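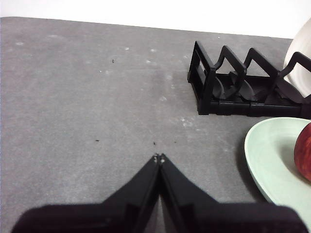
October, a little after nine at night

I ripped it all out. The whole yoke, every last round of it, and now there's a heap of crinkly ramen yarn on the couch and I'm drinking cocoa out of the big mug and feeling weirdly okay about it.

So, for the record, since I know I'll want to read this back next winter when I'm starting another one and swearing it'll be easy. The sweater is the Ornimitz pattern, the round yoke one with the little rays coming down from the collar. I had 108 stitches at the neck, just like it says, and I'd been so careful! Markers everywhere. Then somewhere in the second set of increases I must have gone on autopilot (I think it was during the phone call with my sister, the long one about the roof) and after that the rays started leaning. One or two leaning rays, fine, I could live with it. But by this afternoon they were all swirling off to the left like bathwater going down a drain. I tried it on in the hall mirror anyway and I looked like I was being unscrewed.

My first idea was to drop down and fix only the bad columns. I did one and it took me four tries and most of a podcast, and it came out all loose and ladder-y. That's when I put the needles down and went and stood in the kitchen for a while eating crackers over the sink. Then I came back and pulled. It goes so fast! Three weeks of evenings and it was gone before the rain let up.

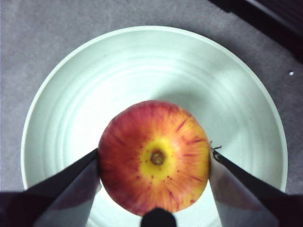

The good part of starting over is that I get to change the colors, and I never really loved the ones I had. I'd bought the gray and the dusty blue in the Brikimo sale because they were cheap and because I always buy gray. My whole closet is gray. What I want is something I'd be happy to see on the hook by the door in February. And I keep coming back to the bottom end of an apple, of all things, the way there's that bright yellow patch around the dimple and then thin red streaks shooting out from it through the orange. It's a yoke! Somebody should have told me years ago. Yellow right at the collar, then little red specks, one stitch here and there and then closer together, then the red takes over. I colored it in on graph paper at lunch with the bad highlighters and even that looked pretty. The brownish green from the very middle could go in the neck ribbing, maybe. Or that could be too much. I'll swatch it.

I know, I know, swatching. I skipped it last time and told myself the gauge would be close enough. It was close enough in the sense that I am a person and the sweater was person-shaped.

I went through the yarn bin after that to see what I already own. No yellow at all, not even a scrap. There's a nice deep red from the mittens I never finished, the Nautiyal wool, and by the kitchen scale and the number on the label I worked out I've got 453 yards of it, which ought to cover the yoke and probably both cuffs. The orange is a question mark. I have one ball that's lost its label and might be cotton. I held it up to my neck and couldn't tell. I'll wash a bit of it in the sink tomorrow and see what it does.

Also found in the bin: the good scissors, a bus ticket, and the cable needle I accused my sister of taking. I'll have to tell her. I'll tell her at Thanksgiving when there's pie.

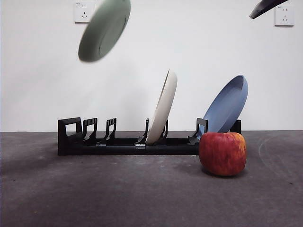
Lukik

Later, should be asleep. I gave the ripped yarn a soak in the bathroom and it's hanging over the shower rail with a spoon tied on the bottom of each hank to pull the kinks out, and every so often a spoon taps the tub and I jump. It's drying faster than I expected. The gray might become a hat. It would make a perfectly decent hat.

I did cast on again, I couldn't help it. Just a swatch, 60 stitches in the red, on the smaller needles, so it'll be big enough to measure properly for once in my life. I'm through the garter border and a bit beyond. The red is so much nicer to look at under the lamp than the blue ever was, and the wool's got that sheepy smell that comes up when your hands get warm. My left thumb is sore from all that yanking this afternoon, so I'm stopping here before I do something dumb.

Tomorrow: yellow yarn, stamps, call about the gutter. And I want to move the lamp over to the other side of the couch — I've been knitting in my own shadow since we changed the rug around.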